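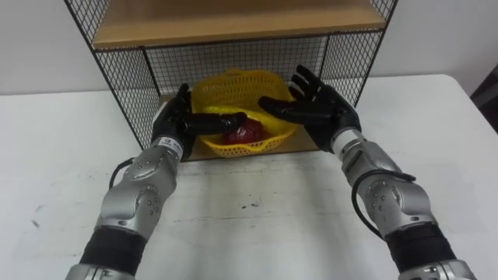 Hi all, and sorry for the slow answer on the save problem, I was away until Sunday and then had to dig my old notebooks out. I play Zurance on the original disc, unpatched, on the same machine I had when it came out, so everything below is for that version. I keep my notes by chapter, and the flooded archive ones run longer than the rest of the game put together. You know the long room in the archive, with the racks you have to pull things off before the water gets to them? Think of a black wire-mesh shelf with a yellow basket on the lower level and you've more or less got the puzzle, except that in the game there are 15 of them and the lights are going out. That room is where the trouble starts, as far as I can tell.

First the message I'm answering, trimmed a bit:

> I'm on my third run of Zurance and I've hit the same thing again. I save
> at the desk outside the archive, quit, come back the next evening, and the
> ferry ticket is gone from my bag. The ferryman at Dunby won't talk to me
> without it. Everything else is where it should be, even the useless
> umbrella. Has anyone else seen this? I don't want to start over a fourth
> time, I've got 30 hours in this one and I've finally done the lighthouse
> without getting caught.
>
> Also, is it true there's a second ending if you never open the blue
> letter? The walkthrough on the old Giditz fan page says so but it also
> says you can swim, and you can't.

OK, the ticket. Yes, I've seen it, twice! It isn't your disc and it isn't your memory card (I bought a new card over this, so learn from me). What seems to happen is that the game keeps the ticket in the same slot as whatever you last picked up in the archive. If you save at the desk while you're still carrying an archive item, the ticket gets written over when you load. If you drop everything first and then save, it's fine. I tested this over two long evenings with a pot of coffee and came out with the ticket every time I'd emptied my hands, and without it every time I hadn't.

So for your next go: walk out of the archive, put the thing you're carrying on the bench by the stairs - the bench, please, the floor doesn't count for some reason - and only then use the desk. You can go back for it afterward. It'll still be there, and the water doesn't rise while you're on the landing.

For the save you already have, don't start over yet. If you kept an older one from before the desk, load that, obviously. If you didn't, there's a spare ticket. It's in the coat at the back of the tailor's shop in Dunby, and you can only get at it at night, when the tailor is upstairs playing the record. I always thought it was a leftover from an earlier version of the story, but it works on the ferryman just fine. He even has a different line for it, a grumpy one about people borrowing coats. You'll lose a little time on the clock and you'll miss the conversation on the pier, but you can hear that one again in the last chapter.

Now the blue letter. I've finished the game without opening it and what I got was the ordinary ending with a slightly longer shot of the harbor and the other piece of music. I wouldn't call it a second ending, though I do like it better. The Giditz page is fun but whoever wrote it mixed up two games. The swimming is from Teoh, the one they made before, where you do spend half your life underwater. I think the "secret room behind the bakery" on that page comes from Teoh too, so don't waste an evening hitting the wall with the umbrella like I did.

While I'm here, a question of my own. My best score at the end of Zurance is 2,691 and I can't work out where the rest of it is hiding. I've got the lighthouse, all the letters, the dog, and page 113 of the logbook, the one stuck to the back cover that you have to steam open in the galley. I haven't got anything from the chess player on the night train. Does he ever give you something if you beat him? I've managed a draw and he just compliments my gloves.

And does anybody still have the printed map that came in the box? Mine went through the wash in a coat pocket years ago and the fold-out part of Dunby is mush. I don't need the real thing, a scan would make me very happy. I can trade a clean scan of the Teoh manual, all the pages, including the silly recipe at the back.

Let me know if the bench trick works on your copy. If it doesn't, tell me what you were carrying when you saved and I'll try it on mine this week.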